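Plillex Surface Wear Notes, version 2

Plillex is a text collection of condition notes for reusable storage and transport containers. The notes were written by warehouse staff at Grarkden during returns inspection and later cleaned for use in text classification and term extraction. Version 2 replaces the July release.

Contents

The collection holds 968 notes in one tab-separated file, notes.tsv. Each row has four columns: note_id, container_class, note_text, wear_terms. The last column is a semicolon-separated list and may be empty. A separate file, terms.tsv, lists 90 wear terms with a short definition and the accepted spelling variants.

Version 1 had 989 rows. The rows removed were exact duplicates created by a double export from the Kiani inventory system. IDs were not reassigned, so gaps in the numbering are expected.

Term assignment

Terms were assigned by one annotator from the note text alone. "Scuff" covers shallow marks with no loss of material. "Flaking" requires that a coating or surface layer has come away at an edge. "Residue" covers tape, film and adhesive left on a surface — stains go under "smudge". A note may carry any number of terms. 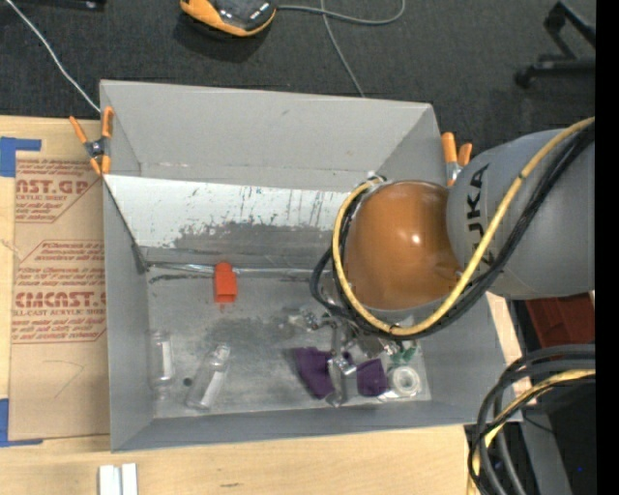
Figure 1. Gray bin with a scuffed floor, flaking on the sloping white panel, and crumpled tape in the left corner.

Known issues

Spelling in note_text is unchanged from the source, including part numbers typed into the middle of words. More than 368 notes use "scratch" and "scuff" as synonyms. These were given both terms, and counts for either one should be read with that in mind. Notes on lids are short and often have no wear terms.

File format

UTF-8, Unix line endings, one header row. Quotation marks are literal characters and are not used for escaping. Set quoting to none when loading, or rows with inch marks will merge with the next row.

Maintenance

Maintained by Hüsnü Toprak at Flutach. Corrections should give the note_id and the proposed change. Last updated Dec 13, 2020.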